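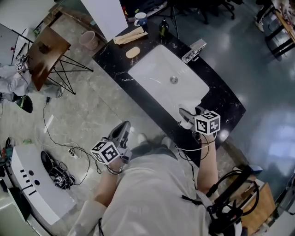

The Case for a Written Upkeep Schedule

Institutions that acquire hand-held grippers tend to budget for the purchase and to treat upkeep as a matter of goodwill. At Nulell, where pairs of these devices are carried to sinks, counters and tables for hours at a time, that arrangement has reached its limit. It is the position of this essay that each pair should be governed by a written schedule, and that the schedule should have the same standing as the work plan itself.

The marker cube deserves first attention. Its printed squares are how the position of the hand is recovered, and a cube that has been turned slightly on its mount will spoil a session without any outward sign of trouble. The present custom is to check the cubes when the results look wrong. By then the hours are spent. A check before the first task of the day, repeated after any knock against a counter or basin, would cost two minutes.

Cables come next. A gripper used at a sink trails its cable past the operator's arms, and every reach toward the far side of the basin pulls on the connector. The Belerport site logged 1,958 hours of gripper use before its first full inspection, and 64 connectors were replaced in the month that followed. Those connectors did not all fail in June. They had been failing for some time, and operators had learned to hold their wrists in ways that kept the signal alive. Skill of that kind should not be required of anyone.

Power leads on the floor belong in the same schedule. They are usually regarded as part of the room, and so fall to no one - yet a strip that is kicked loose stops the work as surely as a broken jaw does.

The objection most often raised, and raised with some force during the Kramer review, is that a fixed schedule wastes good parts. Jaw pads rated by the workshop for 3,000 closures may serve well past that figure. This is true, and the cost is real. It must be set against the cost of a session repeated in full, with two operators and a prepared room. The Notgate program accepted early replacement on those terms and has kept to it.

A schedule also settles who is responsible. The operator should inspect and report; the workshop should repair and sign. Where both duties rest with whoever is holding the gripper, small faults are carried from one session to the next - sometimes with a strip of tape, and seldom with a note.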